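Pitwood Toy Library
Minutes of the staff meeting held on 25 Apr 2024 in the back room, Purkeck branch

Present: branch manager (chair), both loans desk staff, the play session leader, the Saturday assistant, the stock assistant (minutes)
Apologies: Hanmont branch manager

1. Minutes of the last meeting
Agreed as correct, except that under item 4 the puzzle shelf was to be moved to the left of the window, not the right. It has been moved to the left.

2. Matters arising
The door mat has been replaced. The new one is thinner and the door no longer catches on it.
Late return letters: the loans desk has stopped sending the second letter and now telephones instead. More toys are coming back this way. To carry on until the summer and look at it again then.
The Hanmont branch still has our sand tray. Branch manager to ask again.

3. Play kitchen sets
Most of the meeting was spent on this item.

The stock assistant reported that the play kitchen sets are borrowed more than anything else apart from the train track, and that they come back mixed up more than anything else including the train track. Food from one set ends up in another and small things such as butter go missing altogether. The contents lists in the lids date from before February, when the sets were last sorted, and no longer match what is in the boxes.

It was asked whether the lists need to be so detailed. The loans desk would like to write "assorted food" and leave it there. The play session leader was against this. Families do look at the list before packing up, and if it only says assorted food they have nothing to look for. After some discussion it was agreed that pans, cutlery, trays and the hob piece are listed one by one, and that food is listed by name where we can tell what it is.

There was disagreement over what some of the food is. The red piece with white stripes has been written down as bacon on one list and as tuna on another. The white block is down as tofu at Purkeck and as cheese at Hanmont. The split yellow-orange piece has been called a mango and an egg. It was decided that the list should give the colour first and then our best guess, so that a family who thinks it is something else can still tick it off. The pale yellow block will stay as butter, since all of us call it that.

Cleaning. Hard pieces are to be wiped at the desk on return. Pots and pans are to be washed at the sink and left upside down on the rack. The question of whether handles may go under water was not settled. Stock assistant to look at the bottom of one and see whether there is any gap.

Boxes. The present boxes are too shallow for the larger pot and the lids bow. A quote has been received from Aasen for 14 deep boxes with clip lids at £256 including delivery. The branch manager thought this high but the cheaper ones bought last time cracked at the corners. Agreed to order from Aasen. The old boxes will be kept for jigsaws.

Baskets. The play session leader asked that food stays in an open basket during sessions, as children under 2 cannot manage the clip lids and adults put them down out of reach. Agreed, for sessions only. Food goes back in the box before the set is lent out.

Dark items. The bottle with the grey cap was left behind twice this term after being put out on the black table, where it is hard to see. Whoever clears up should run a hand over the table top before locking up. The suggestion of a light tablecloth was not taken up, as the last one was pulled off with everything on it.

4. Play sessions
The Thursday session is full. The Saturday session has room. The play session leader would like to run a "café" morning next month with two of the kitchen sets and the till. Agreed, provided the till has been mended. It currently opens but does not shut.
Parents have asked for somewhere to leave pushchairs when it rains. The space under the stairs could be used if the folded tables go upstairs. Saturday assistant to measure it.

5. Loans desk
The desk asked for a second stamp, as the present one is shared with Hanmont and travels back and forth in the van. Agreed.
The fine for a missing small piece stays as it is. No charge is to be made for a piece found and brought back within 5 weeks.

6. Any other business
The kettle needs descaling.
The noticeboard still has the winter opening hours on it. Loans desk to change.

Actions
Branch manager: order boxes from Aasen; ask Hanmont about the sand tray; buy a stamp
Stock assistant: new contents lists for all kitchen sets; check pan handles
Play session leader: date for the café morning; till repair
Saturday assistant: measure under the stairs
Loans desk: opening hours on the noticeboard

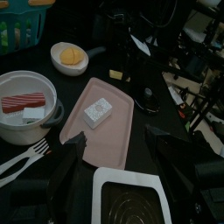 Draft lists to be left in the tray on the loans desk for comment before they are printed.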